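Trurnside Community Centre - what's on and what's changed

Sorry this one is short and a bit late, the printer has been down again and I've been typing in between phone calls.

First up, term two classes. Enrolments open in April, 9 am at the front desk or online any time before that if you're a current member. The price for a full term stays at $84, concession as per last year. Please don't pay cash to the tutors, it gets lost and then everyone is cross. Beginners pottery is already full from the waiting list. Chair yoga has moved to the back hall while the floor in the main room gets sanded - bring socks, it's cold in there.

Brush calligraphy is back after a term off. Seven spots left at time of writing. No experience needed and you don't have to read Chinese, the first few weeks are all basic strokes anyway. Brushes and ink can be borrowed but please bring an old shirt, the ink does not come out. Gridded paper is included in the fee, extra packs from the office.

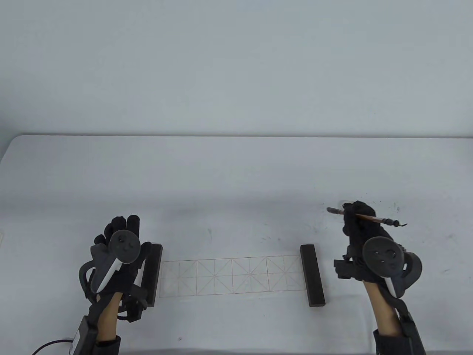 Grid paper and paperweights, ready for brush practice.

Parking. The Flisten Street side is closed till the kerb works finish, so use the gate near the tennis courts. Council tells us it will be done by the end of term but they said that last time. Do not park across the Chatzigeorgiou bakery driveway, they have been very patient with us and they do get deliverys at odd hours.

The Stulero choir is after tenors. Any tenors. Rehearsals 7 pm, supper after, no audition.

Book sale raised $300, thank you to all who baked and carried boxes. Leftover books are in the foyer, take what you like, gold coin in the tin. What's left at the end of the month goes to the op shop. Jigsaws too, though one or two are missing peices.

Lost property is overflowing. Umbrellas, a good green cardigan, one kids gumboot, reading glasses in a tartan case. Come and have a look before it all gets bagged up.

Office hours unchanged. Next newsletter when the printer's fixed - email copies will go out as normal.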